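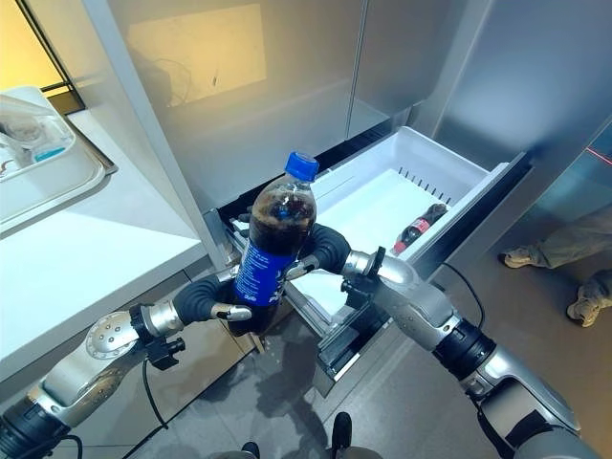
Pirkadach 2 is sold as a planner for two-armed robots that "understands handovers," and I have spent most of August trying to believe that. The install went fine. The task editor is better than the old one, and Kekeli Adjei had a script running before lunch. My trouble is with the grasp scoring. A cola bottle held upright over an open freezer drawer, one hand low on the label and the other curving in from the upper right, is the kind of pose where both hands want the same few inches, and the planner rates nearly all such poses "safe." It gave me 34 candidates for one bottle and scored only 9 below its own warning line. I would have thrown out more.

The log viewer is slow past a few thousand lines. Mine choked at 3,663.

Steel doors are listed as supported for depth cleanup. The manual gives no test data, and Selorm Mensah's email asking for some got a link back to the manual.

Worth a trial if you already run Alton. I wouldn't pay for the full license yet.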